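Revised House Rules for Shared Manipulation Cells

Section 4 of the Skermont laboratory handbook, which covers work with cloth, tableware and other household objects in the shared cells, has been rewritten and takes effect in October. The previous text was written for rigid parts and fixed jigs. It said little about soft goods and nothing about thin or pointed objects, and teams at Clesberg had for some time been working from notes of their own. The new text replaces those notes. Teams are asked to remove printed copies of the old section from their binders.

The main changes are set out below. The full section is available from the front office and on the internal pages.

Before a session

The operator who signs for a cell is responsible for its condition until it is signed back. The sign-out sheet now asks for the object set by name as well as the cell number. Objects not on the approved list may be used once a safety lead has added them to the sheet by hand; a verbal agreement is no longer enough.

Each arm is to be moved slowly through its full reach before the first recorded run, with one person at the stop button and no hands past the front panel. Cables that run along the outside of an arm must be checked during this movement. A cable loop should have enough slack for the farthest pose in the task and should not pass under a gripper or across an object that the arm is going to lift. If a cable has shifted during a session, work stops and the check is repeated. This applies to both arms, including an arm that has no part in the task.

Exposed wire ends near a base are to be reported on the fault sheet on the day they are noticed. The cell may not be signed out again until the entry has been initialed.

Cloth

Napkins, towels and table covers are now treated as a separate class. The speed limit for any move made while holding cloth is 60 percent of the cell's normal setting. Grip force is to be set at the lowest value that holds the fabric through three trial lifts, and the value is to be written in the run log. Teams have asked whether a pinch at the very tips of the fingers is acceptable. It is, provided the lift is kept low and no second object is resting on the fabric.

Fabric with loose threads may not be used. Threads have twice been found wound into a finger joint at Clesberg, and on the second occasion the gripper was out of service for 6 working days. Cloths are to be looked over at the start of each session and trimmed or withdrawn.

Pointed and breakable objects

Skewers, chopsticks and similar items may be used in the cells under the new section. The earlier draft circulated for comment would have barred them altogether, and several teams objected that this would end work already under way. The agreed rule is that no more than 2 such items may be on the table at one time, that they must lie flat at the start of a run, and that eye protection is worn by anyone within arm's length of the front panel. A skewer that has split or bent is thrown away. It is not to be put back in the tray.

Plates and cups should be plastic where the task allows it. Where a team needs ceramic or glass, the request goes to the safety lead with a short note on how pieces will be cleared from the rails.

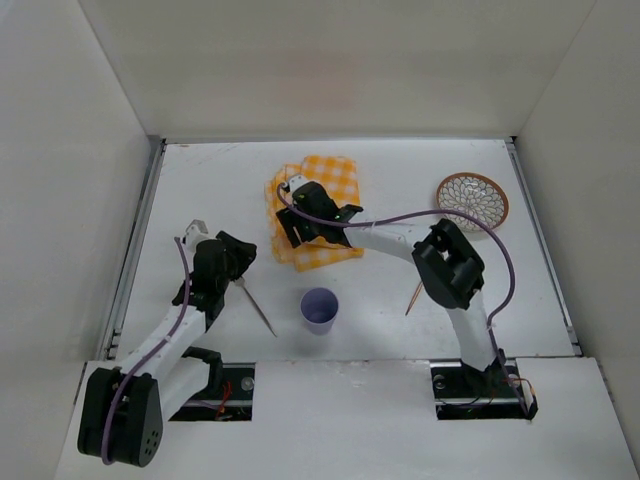
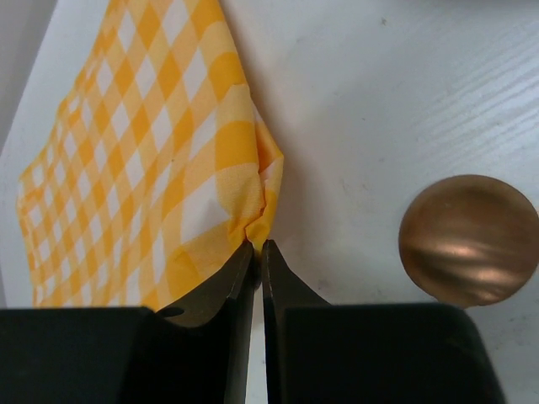 Records and sign-off

Run logs are to be kept for 90 days after the last session of a task, and longer where a fault has been entered. The log should give the cell, the object set, the speed and force settings, and the name of the operator at the stop button. Teams using the Skaroven logging form may go on doing so, as the fields match. Teams using the older Mousavi form will need to add the force setting by hand until the form is updated.

A run that ended in a dropped object, a snagged cloth or an unplanned stop must be logged in the same way as any other. The safety leads have noticed that such runs are sometimes left out, and it is difficult to set sensible limits without them. Entries of this kind will not be counted against a team when cell time is assigned.

Operators who already hold a cell permit do not need to repeat the full course. They are asked to read the new section and sign the sheet at the front office before their next booking. New operators will be taught from the revised text. Questions about approved objects should be sent to the safety lead for the site concerned, with the cell number in the subject line.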